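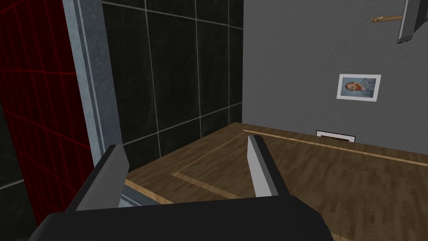 How long does it take to antifoul a small boat on your own? Two days if the hull is already scraped, and mine wasn't.

So, June 29, 2023, back from the yard at Clenthorpe with blue in my hair. Quick one tonight, dinner is on.

Kunero came out of the water last week. 39 years old and she looks it underneath. Old paint coming off in plates on the port side, solid as anything on starboard. No idea why. Scraped till my wrists quit, then borrowed a sander from the Vollisari, the big ketch in the next cradle. Much faster. Should of asked on day one.

Found 9 blisters near the keel, all small. Opened them up, rinsed them, leaving them alone till they dry out. Might fill them in August when she's out again for the shaft, might not. Opinions welcome but I've read the forums, thanks.

Other stuff:

Both anodes shot. New ones on.
Cutless bearing has a bit of play, not enough to panic.
Seacock on the galley drain was stiff, greased it, now its fine.
Forgot masking tape. Twice.

Paint went on ok. 2 coats, plus a extra one along the waterline and the rudder. Ran out before I got to the bottom of the keel so that'll have to happen in the slings, if they let me hang there long enough.

Launch is on the morning tide. Need to find the bung.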